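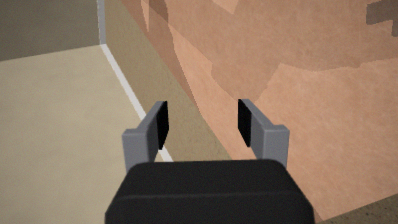

Pavithra D'Souza, reading an early draft of this section, objected that a simulated gripper never wears its pads, so it was a poor place to work out a maintenance routine for a real one. We took the point gladly, and it changed how we set up the Avix cell.

Figure 4. Simulated view of the gripper with the fingers spread and nothing held between them. A black pad lines the inner side of each finger.

We kept the simulation for checking finger spacing – it is quick, and a mistake there costs only a little patience – and moved everything to do with wear onto the bench. The pads on the real gripper are now taken off and looked over after every 3000 grasps, a number we reached by trial and a fair amount of grumbling, and the open position is then taught again at 20 percent speed. The whole job takes roughly 25 minutes, a bit longer if the screws have been overtightened, as they were for most of June.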